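3.2 Cushions and where they come to rest

Of the 154 households who kept a diary for us, a good many wrote more warmly about their cushions than about the sofa itself, which we had not expected (and which rather pleased us). Arrieta's earlier study in Ullano treated cushions as decoration, to be counted and left at that. Our diaries suggest a livelier life: they are propped up, borrowed for the floor, and gathered back again before visitors come. One writer in Montoya called this "putting the room to bed", a phrase we have grown fond of and use from here on. Figure 2 concerns the stretch of floor just in front of the seat, where so much of this daily coming and going takes place.
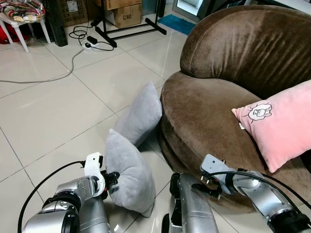
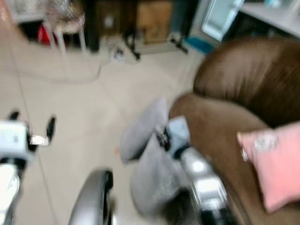
Figure 2. A brown sofa with a pink cushion on it, and pale tiled floor in front.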